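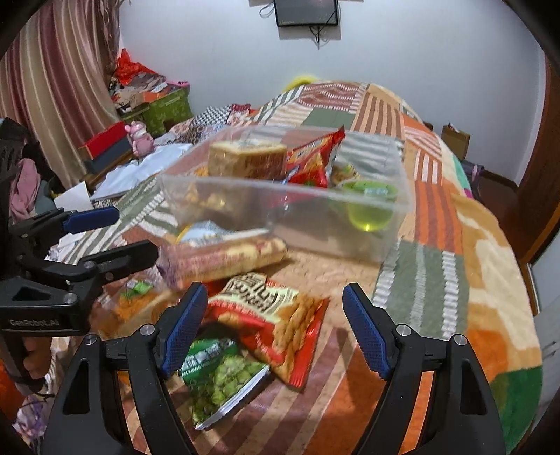 Buy the box last, a shop assistant in Sauerland once told a customer who had come in for storage, and the advice has been repeated in home economics classes ever since. Lay out what you own, see how much of it there is, and only then go looking for something to put it in. It sounds backward! Most of us fall for a nice clear box first and spend the next month trying to make our snacks fit it.

Chapter 6
Snacks, Packets and the Clear Box

Few jobs in the home are as satisfying as sorting the snack supply. You need no tools, you can do it on a bed or a rug, and you get to rediscover the fried dough twists you forgot you had. It is also a wonderful way to learn the ideas behind all good storage, which is why we come to it before we take on the pantry in Chapter 7.

Snacks are awkward things to store. A wrapped loaf has a shape of its own and can stand up against a wall of the box. A jelly cup is small and round and rolls into any gap you leave it. Bags of peas or beans slump, puff out and slide over each other, and once a bag has been torn open it needs different treatment from a sealed one. Put all of these into a single box without a plan and the small things sink to the bottom, where they stay until somebody moves house.

A clear plastic box helps a great deal, and we will use one for most of the exercises. You can see in from the side as well as from the top, so tall items belong at the back and the little ones at the front (the Gondo method, which you will meet in Section 6.2, is built on this). Opened bags get folded over, clipped and kept on top. Long rolls of pastry or biscuits are the real puzzle, and we give them a section to themselves.

Before you read on, set aside 30 minutes and gather every packet of snacks in your home, including the ones in coat pockets and desk drawers. Spread them out on a clean cover. Make three groups: sealed, opened, and past its date. Keep the first two groups where they are for now, because you will need them for the packing exercise at the end of Section 6.1.

Words to know in this chapter: headspace, front row, slump, rotation.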